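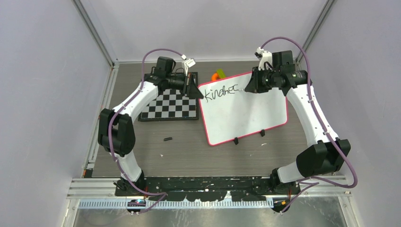 **Figure 2.** Tabletop with gray wood-grain surface inside a pale-walled enclosure.

### 3.2 Surface appearance and perceived cleanliness

Printed wood grain is common on work surfaces, yet its effect on how people judge dirt has received little attention. Most earlier work used plain white or plain dark panels, where a stain stands out by contrast alone. A grain pattern adds lines and patches of its own, and light soiling may be read as part of the print.

We tested this with panels from two suppliers, Trovutard and Cedska. Each panel was soiled with a fixed dose of dried tea solution and left overnight at room temperature. Raters at the Gambridge site viewed the panels one at a time under diffuse light and scored each from 0 (clean) to 100 (heavily soiled). Viewing time was limited to 30 seconds. In total, 327 ratings were kept after incomplete forms were removed.

Gray grain panels received lower soiling scores than plain gray panels carrying the same dose. The gap was largest at the lowest dose and narrowed as the dose rose. Scores for the plain panels followed the Borkowska scale closely – the grain panels did not, and a separate fit was needed for them.

Grain direction had no clear effect. Raters who viewed the panels with the grain running toward them gave scores close to those who viewed it running across. Gloss level was not varied here and is treated in Section 4, together with the wiping trials.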